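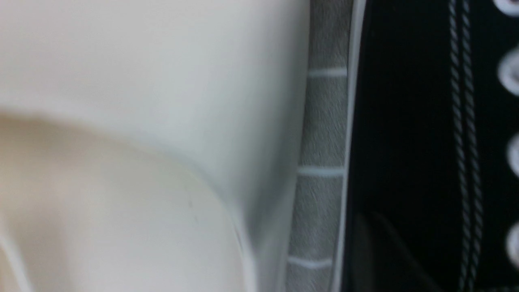 Ticket 130 is my own fault, kind of, so I'm writing it up myself. The entryway shoe rack (the Drendurex one, bought with the Hotska bench) has started leaning again, and pairs are sliding off the second shelf whenever the front door shuts hard. The worst offenders are the high-tops. The black canvas ones with the white piping and the gray strip with the little white lines across it are a good case — canvas creases and gives, so the upper folds over toward whatever is next to it and the whole shoe goes with it. Low sneakers stay put. Boots stay put too, if they have something to lean on.

**Status:** open
**Where:** Horgan house, front entry, left of the door
**Priority:** low, but it's annoying me every single morning

## What I've tried so far

**First go.** Tightened all the side screws. Felt great, rack felt solid, went to bed happy. By breakfast there were two shoes on the mat. So the lean got better and the sliding didn't, and I should have written that down at the time instead of closing the ticket. Sorry to whoever got that "resolved" email!

**Second go.** Swapped the shelves around, so the one with the slightly raised lip sits where the tall shoes go. This did help. The catch is that the lip shelf is narrower, and anything bigger than a size 11 hangs off the front and gets kicked by people coming in with groceries.

**Third go.** Turned all the high-tops so the heels face out. Looks tidy, and I had high hopes, but the ankle part flops forward and pushes the neighbors. I left it like that for a few days to be fair to it. Nope.

**Fourth go.** Stuffed the ankles with rolled-up newspaper. Best result yet, and also the most irritating one, as you have to pull out the paper every time you want to wear the things. It lasted until the first person was in a hurry. The paper ended up on the floor and is probably still under the bench.

## Measurements, for whoever picks this up

- Gap between second and third shelf: 11 inches at the wall side, a touch less at the door side (that's the lean)
- Shelf depth: some 16 inches on the regular ones, I didn't get a proper reading on the lip shelf
- Floor: slopes toward the door, you can see it with a marble

I did try a folded cereal box under the door-side foot and the gap evened out nicely. It squashed flat after a while, so it needs something firmer. I have a bag of rubber furniture feet somewhere and will look for them.

## Reply to the comment from Nillard

Thanks for the quick answer! You asked if the rack is overloaded. I don't think so — the bottom shelf is all slippers, and they weigh nothing. You also asked if it's fixed to the wall. It isn't. There's a bracket, but the baseboard sticks out and the bracket doesn't reach. If you have a longer one in the parts drawer, that's what I'd like to try next. I'm happy to come get it, I'm in most afternoons after 3.

On the idea of a shoe box for each pair: I'd rather not. I know how that goes in this house. The lids come off, the boxes stack up in the hall, and then the shoes live next to the boxes.

## Where it stands now

The high-tops are on the bench shelf for the time being, laces tucked in and tongues pulled up, with the soles flat against the back. They haven't moved since yesterday. The rack is still leaning, so please don't close this one yet. Related to ticket 67 (door closes too hard), and if somebody gets to that first, it might take care of half of this one.

Still to do: rubber feet, longer bracket, and find that newspaper.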